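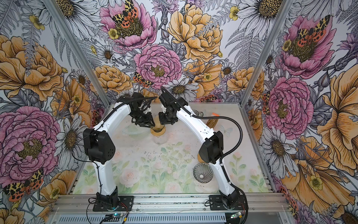

Section 3. Setting Up and Brewing

The Lerik pour-over set is built around two parts that stack: the cone and the carafe. The cone holds the paper filter and the coffee, and the carafe catches the brew. Set the cone on top of the carafe, as with the tan cone over clear glass shown here, before you put in a filter or any coffee. If you also own a glass dripper, set it to one side while you work. Most have a ribbed interior that runs down to a central hole, and they take the same grind, but filter sizes vary from one maker to the next. Leave some open room around the carafe too, as stray grounds are easier to wipe up from a clear surface.

3.1 Before first use

1. Remove all paper and tape from the cone and the carafe. Check the rim of the carafe for chips.
2. Wash both parts in warm water with a little dish soap. Do not use steel wool or scouring powder.
3. Rinse well and let the parts air-dry upside down on a towel.
4. Run one full carafe of hot water through the empty cone and pour it out.

CAUTION: Do not use a carafe that is chipped or cracked. Contact Prendier for a replacement.

3.2 Placing the set

1. Choose a flat, level surface that can stand some heat and moisture.
2. Put the carafe down first. Press lightly on the rim to check that it does not rock.
3. Lower the cone straight onto the carafe. Turn it a little each way until it sits flat.
4. Keep the kettle on the side of your pouring hand so that you never reach across the carafe.

Note: A shallow bowl kept near the carafe is handy for weighing out beans, and later for the used filter.

3.3 Filter and coffee

1. Fold the paper filter along the seam and open it into a cone.
2. Set it in the dripper and wet it with hot water. The paper should cling to the wall all the way down.
3. Lift off the cone, empty the carafe, and put the cone back.
4. Add 40 grams of medium-ground coffee for a full carafe. For a smaller batch, cut the coffee and the water by the same amount.
5. Tap the side of the cone gently to level the bed.

Note: Grounds that end up between the filter and the cone will find their way into the carafe. Pour slowly from the bowl, or use a spoon.

3.4 Brewing

1. Bring the water to a boil, then let it stand for a short while off the heat.
2. Pour just enough to wet all the coffee. Wait for the bed to swell and settle.
3. Pour the rest in slow circles from the center outward. Stop before the water reaches the top of the paper — an overfilled filter can fold in.
4. Let the cone drain fully. If this takes longer than three or four minutes, use a coarser grind next time.
5. Lift the cone off with both hands and stand it over a cup or bowl to catch drips.

CAUTION: The carafe will be hot. Do not set it on a wet or cold surface, and never place it over an open flame.

3.5 Cleaning

Throw out the filter and rinse the cone while it is still warm. Brush the ribs with a soft brush if oil has built up. Wipe loose grounds off the work surface with a dry cloth first — a wet one tends to smear them. For care of the carafe, see Section 8.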